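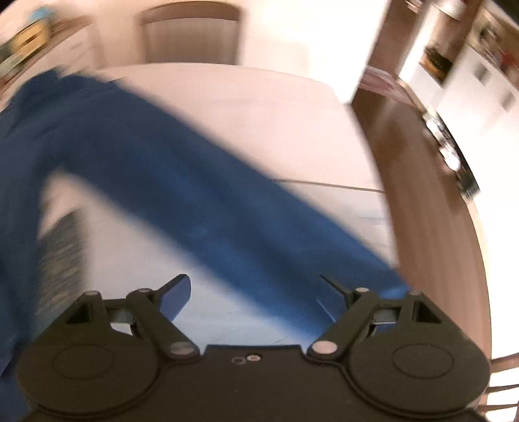 March, 4:10 in the morning, and I am awake again, which by the rules of the program I'm supposed to write down without judgment. I have plenty of judgment. The program says the last hour before bed should be spent among "calming tones," and blue is the first one on the list, so by that standard the long blue cloth, draped on the diagonal like that, ought to have knocked me out cold by ten. I looked at it for a good while. I was calm enough. Then I lay down and thought about the property tax bill until after one.

I should put down how I got into this, so that when I read it back in a year I'll know who to blame. It started with the talk at the Dindham library. Eetu Väisänen, "sleep coach," a pleasant man with a very soft voice. The room was full. I'd guess most of us hadn't slept properly in years and would have signed anything. He had a slide with a graph on it and the graph had no numbers up the side. I waited for him to say what the line was a line of, and he never did, and when the woman in front of me asked, he said it represented restfulness. Restfulness in what? Gallons?

And still I took the leaflet. And still I signed up for Udeo, two dollars a week, cancel any time. I want to be fair to myself, I did it at a bad hour.

Udeo goes by the phone. You leave it on the mattress and in the morning it tells you how you slept. Yesterday it told me I had 33 minutes of deep sleep. I'd love to know how. The phone is lying on a bed. It can hear me and it can feel the bed shake, and out of that it gets 33 minutes, where I would have accepted "not much." The night before last I forgot and left it in the kitchen and it still gave me a score. A better one, too. Apparently the counter by the toaster is where I get my best rest.

I told Ruth about that and she said I was just looking for reasons not to trust it. Well, yes. I found one.

What bothers me more is that I feel worse on the mornings the score is low. I wake up feeling all right, reach for the thing, see a sad little orange moon, and then I'm tired till lunch. Did I sleep badly or did I read that I slept badly? I tried for three mornings not looking until noon. Two of those I'd have said I slept fine. The app disagreed both times. I don't see why the app gets the deciding vote, and yet by noon I'd given it one.

The mattress is another matter. The Gruber store over on Fender Street has a sale on, as it has had every time I've ever driven past. The one the young man wanted me to lie on was 900 dollars "down from" a number I won't bother to write. He asked what kind of sleeper I was. I said a bad one. He meant side or back. He said my present mattress was probably working against me, though he has never met my present mattress, and told me I could try the new one at home for as long as I liked within the trial period. I asked what the trial period was and he had to go look it up. I lay there with my shoes hanging off the end and a family walking past, and it felt like a mattress. They all do. I don't believe anyone can tell in five minutes under store lights with a stranger standing over them.

I didn't buy it. I did take the card, so I am not out of the woods.

Looked up Mr. Väisänen's one-on-one sessions too. 250 dollars for the first one. It includes a "bedroom audit." I can do my own audit. Window that rattles. Radiator that knocks. Pillow from before we moved. Husband. Add the streetlight, which the town replaced in the fall with something you could do surgery under, and I think I've saved myself the money.

Grandma slept in a room over a bakery, with the ovens going from three, and I never once heard her talk about sleep. She got up when she woke up and she napped in the chair after dinner with the radio on. I used to think of that as an argument. Now I'm less sure. She may have been tired her whole life and had no one selling her a word for it. I do remember her being short with people before coffee. So I can't use Grandma either.

Things I have tried, for the record: no coffee after noon (no difference, and a rotten afternoon), warm milk (fine, but then you have to get up), counting backward, counting breaths, the tea that smells like a barn, reading something dull. The dull book did work for a week. Then I got interested in it. It's about canals. I'm on the part where they run out of money.

The only thing I'd swear to is that I sleep on days I've dug in the yard, and that's a poor sort of evidence as well, seeing that I only dig when the weather is good and I'm in a good mood to begin with. Ruth says to dig anyway and stop arguing. The ground's still too hard by the fence. There might be something doing in the bed by the steps, where it gets the sun.

4:50 now. Radiator has started. I'm supposed to rate tonight from one to five and the button won't let me skip it, so I have put three, the same as I've put every night, and I notice it has never once asked me why. Canceling the Udeo after breakfast, if I can find where they've hidden the page. Need to call about the window. Milk, stamps, light bulbs for the hall.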